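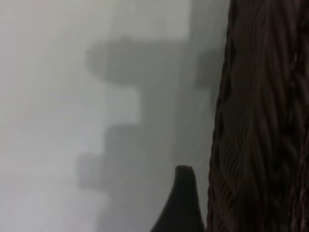 Questions I get about baskets (and my answers, such as they are)

I sell and mend secondhand baskets out of the front room of my house in Prorkthorpe, and the same questions land in my inbox over and over. So I finally sat down with a pot of coffee and typed them all up. If yours isn't covered, write to me anyway. I like basket mail!

How do I clean a woven basket that's been in the attic for years?

Dry first, always. Take it outside, turn it upside down and give it a good smack on the bottom with your open hand. You'll be amazed what falls out. Then go over it with a soft paintbrush, the two-inch kind, working along the weave so the bristles get down into the grooves. A vacuum with the brush attachment is fine too, on low.

If it still looks dull after that, wipe it with a cloth you've wrung out really hard in water with a tiny drop of dish soap. Wipe again with plain water. Then let it dry in the shade with air moving around it, overnight at least. I leave mine on an upturned milk crate on the porch.

Can I just put it in the shower?

People do. My friend Tahira Bajwa swears by it for her big willow log basket, and it has come through fine so far. Willow and rattan can take a quick rinse. Seagrass, paper cord and anything with a painted finish, please don't. Paper cord swells up like a wet cracker and never really goes back to what it was.

How do I tell what mine is made of?

Oh, this is the one I could go on about all day. Quick version: rattan tends to be smooth and even, and you can see little pores if you look at a cut end. Willow tapers, so one end of each rod is fatter than the other, and there's often a bit of bark color left. Seagrass has a grassy smell (even old ones, if you damp a corner) and feels slightly waxy. Paper cord looks like twisted string and if you pick at a loose end it'll unroll flat. Plastic has no smell, or a faint one in the sun, and the strands all match each other a little too well.

Dark brown ones are the hardest. Stain hides everything. Turn it over and look at the underside of the base, where the stain often didn't reach.

Mine has gone dark in the grooves. Is that dirt or mold?

Could be either, and on a dark basket it could just be stain that pooled when it was first finished. Rub a cotton swab along one groove. Dry gray fluff is dust. Brown on a damp swab is probably stain coming off, so stop there. If you get a black or greenish smear and a musty smell, treat it as mold: brush it outdoors with a mask on, wipe with white vinegar cut half and half with water, and dry it somewhere bright and breezy. If the smell comes back in a couple of weeks I'd let it go. I know. I had to say goodbye to a lovely hamper that way last June and I'm still a bit sore over it.

A strand has popped out. Can I glue it?

You can! Damp the strand with a wet finger or a sponge for ten minutes first so it bends without snapping, tuck the end back behind the nearest upright, and put a dab of wood glue where it disappears. Hold it with a clothespin until it's dry. Please don't use hot glue. It lets go the first warm day, and then I'm the one picking it out of the weave with tweezers.

If a whole upright has broken, that's a bigger job. Slide a new piece in alongside the old one, pushed as far down as it will go, and leave the broken one where it is. Hina Jafri taught me that at a weekend class in Ngubane and it has saved more baskets than anything else I know.

My basket creaks. Is it about to fall apart?

Creaking usually means it's thirsty. Heated houses are hard on natural fibers. Mist it lightly with plain water, inside and out, a couple of times over the winter, and keep it away from the radiator. No furniture oil, please, it goes sticky and grabs every bit of lint in the house.

My sides have gone wavy. Can I get them straight again?

Partly. Damp the whole thing well, stuff it tight with old towels, pull it into the shape you want and tie it around with cotton tape. Leave it until it's bone dry, and then one more day for luck. Expect some of the bulge to creep back, especially if the basket gets lifted by one side a lot. I'm pretty fond of a wobbly basket myself, so I may not be the person to ask.

Will it snag my sweaters?

A rough one will. Run an old pair of tights over the inside and wherever it catches, snip the splinter with nail scissors or give it a light rub with fine sandpaper. Or line it. A pillowcase with the edge folded over the rim does nicely, and you can wash it.

Do you buy baskets?

Sometimes. I'm full up on small ones and always looking for large ones with lids. Send me a picture of the base as well as the outside. The base tells me more.

Do you ship?

Only the ones that nest or fit in a regular box. Big ones are pickup only, and evenings after six are best.

Can you mend chairs too?

I can't, sorry! I tried one cane seat and ended up with a sort of hammock. Tariq Magsi over at Pliledik does beautiful seats and he's very patient with people who turn up holding a chair in four pieces.

What's the item number on your tags for?

It's just how I keep my notebook straight. If you're writing about one in particular, say the number (3708, for instance) and I can look up what I did to it and what glue I used.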